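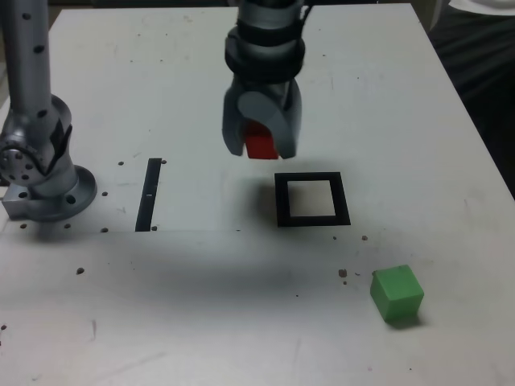
A red cube over the table, with a black square outline below it.

I grew up with a bag of 100 colored blocks, and I still believe that a plain cube is the best toy we have. It has no battery and no story. A child must bring the story herself. 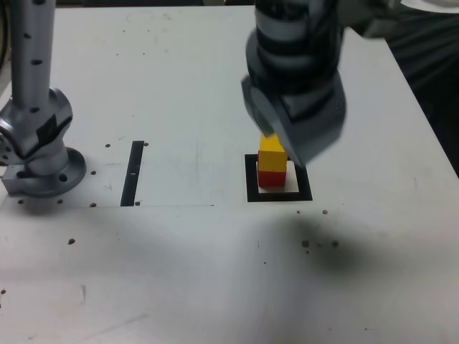 Yellow on red, inside the square.

My opinion is that stacking should be taught slowly. Two cubes are enough for a first lesson. At Niso, the playroom where I help in February, we begin with 2 and go up to 6 only when the child asks for it. Parents often want a tower of 15 on the first morning. I understand them, but I do not agree.

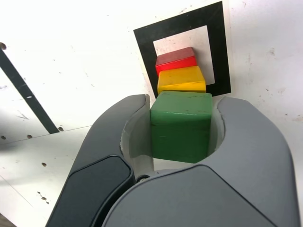

Opinion | By a playroom helper at Niso, for the Hora neighborhood page

I also want to defend old blocks. Small nicks and soft corners do not make a cube worse. A shop like Gusulix will sell you a perfect new set, and it is pretty, but I would keep the worn one and let the children go on using it.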